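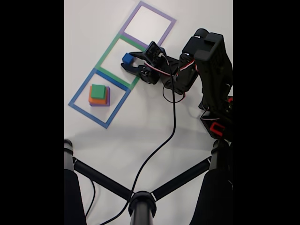

Braulio Olvera wrote in under the August report to say that shelf life on coloured tape is mostly a storage problem, and that he has had rolls from the same batch go hard in one store and stay usable in another. I put the point to the site staff at Planumbridge and their answer is given under Storage below.

Filed under: Works Visits / Coatings and Adhesives

Home Visits Materials Letters Archive

Planumbridge tape works, open day, 14/09/2022

The works coats, slits and packs pressure-sensitive tape. Visitors went round in groups of 6. Ours was led by Sabine Kramer, who runs the slitting floor, and the order of the tour followed the product from film store to packing. The coating line was running at reduced speed for the day.

Coating

Film comes off the unwind stand through a treater, takes a primer on one face and adhesive on the other, and passes into the drying oven. The oven has 5 zones, each with its own temperature control. The first is kept cool. If the surface skins over too early, solvent is trapped underneath and comes out later as blisters, usually in the wound roll where it is hardest to find. The line has been changed over to water-based adhesive on most grades, and Kramer said the drying profile had to be set again from nothing. Coat weight is read by a gauge that crosses the web behind the oven. Readings are logged, but corrections to the coating head are still made by hand.

Slitting

Coated film is wound into parent rolls of 1000 metres and rested before it is cut. Razor slitting is used for thin film and shear slitting for the heavier grades. Edge quality matters most to people who lay tape to a line, as any waviness shows up at once where two runs meet. The sample colours included purple, green and blue, put down on a white table as adjoining squares with the strips side by side at the joins. 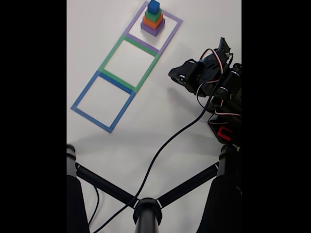
Winding tension is the other half of edge quality. Too tight, and the roll telescopes as it relaxes; too loose, and gaps form between the layers and let dust in. The Jakus slitter has a separate tension setting for each shaft. The older Palma machine has one setting for both, and is kept for narrow widths only.

Testing

The lab carries out peel, shear and unwind force tests on every parent roll. Peel is measured on steel after a short dwell and again after a day. Vicente Godoy asked whether painted surfaces were tested. They are, on request, with panels supplied by the customer.

Storage

On Olvera's point, the works agrees in part. Rolls are kept flat on end, boxed, away from outside walls. Pigment does have some effect, and the darker colours are given a shorter date. The stated life is 2 years for the Nindon grade, unopened. No figure was offered for opened rolls.

The solvent recovery plant was closed to visitors.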